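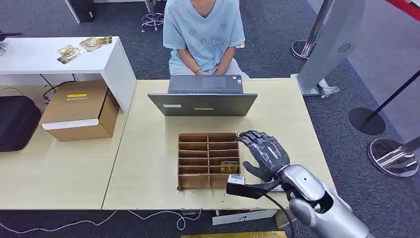 3.2 Storage before compression testing

Nitrile O-rings age on the shelf, and they age faster when left stretched, pinched or folded by someone in a hurry. We bought 32 rings with a nominal hardness of 60 Shore A from Tresholm and the same number from Griffiths, and both suppliers packed them in bags so tight that several rings arrived with a crease. Flattening them back out took longer than reading the storage advice. Loose storage is better, and it needs nothing fancy: a slotted corrugated cardboard grid with no lid, like the one in front of the laptop in Figure 3, gives each small batch a compartment of its own. Open storage does let in light and ozone, so a grid of this kind belongs in a dark cabinet, well away from electric motors. Our first cabinet stood next to a compressor. We moved it in January and threw out the rings it had held.

After conditioning, each ring was squeezed to a fixed gap between steel plates and held in a warm oven for 525 hours. The fixture was made by Urkurport, whose manual covers the bolts in loving detail and the spacers in one line. We measured ring thickness before loading and again after a rest at room temperature. Rings with a visible crease were left out of the averages, although they did no worse than the others, a result we report with mild annoyance.

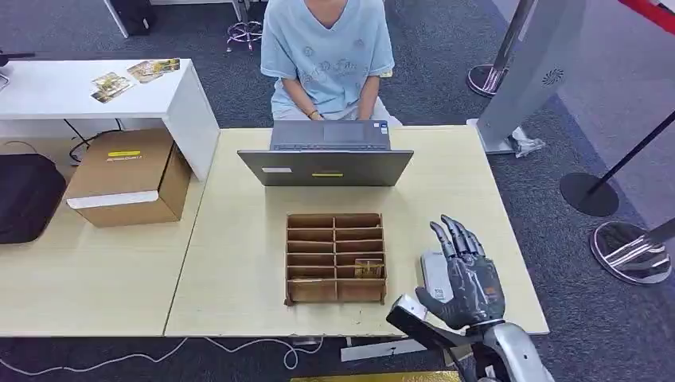 Does a harder ring always seal better?

A harder ring resists being pushed into the gap under high pressure, but it needs more force to fill small scratches in the metal, so at low pressure a softer ring often seals better.

The set of the two groups differed by less than 10 percent, well within the spread inside either one. The price difference was easier to measure. We therefore pooled the suppliers for the leak tests in Section 3.3 and kept them apart only in the tables.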